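Kitchen drawer sort-out at Hollenstein

The shared kitchen at Hollenstein gets its yearly clean-out in March. Fergus Crichton is going through the utensil drawers first, and anything cracked or melted will be thrown out. Spatulas and other flat-headed tools are moving to the drawer beside the stove.

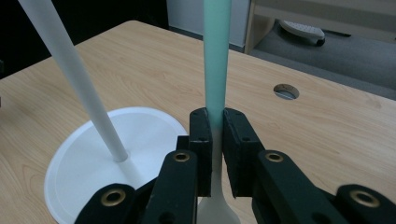
If you've left something of your own in the kitchen, please put your name on the handle or take it home. Unclaimed items go in the box by the door. Questions to Antigoni Tzavaras on extension 64.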